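# About the Drilmont Open Bench

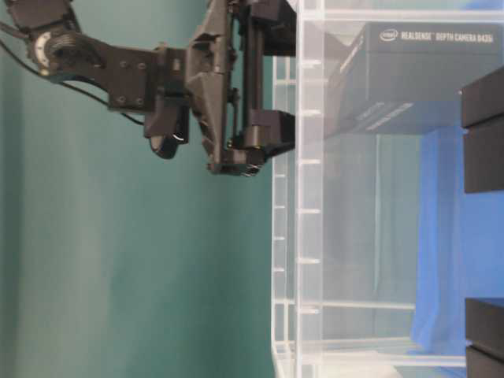 Drilmont started as a repair shop in Stedamton and still pays most of its bills that way. The open bench came later, after we had sat through too many sales demonstrations where the arm waved at the crowd and went back in its crate. We didn't believe much of what we saw, and we still don't believe all of it. So our visitors get dull jobs to look at: a black two-fingered gripper up against a clear plastic box, with a boxed Intel RealSense D435 and a blue cloth inside. Cloth is awkward stuff for a machine. Ask the next salesman you meet to show you some.

## What a visit is like

The bench opens on one afternoon a month, except in January. We take up to 100 people, and the record is still 175, which was too many for the room. You may ask for a task to be run again. You may also ask how often it fails, and we'll show you the log.

The teaching notes come from Bernel, and Quintana helps with school groups. Neither pays us to say nice things.

## What we don't do

We don't sell robots. We won't tell you that one will save your firm £2000 a month, as a leaflet we were once handed did. If a person with a trolley would do the job better, we'll say so.

Doors open at 2pm. Parking is poor.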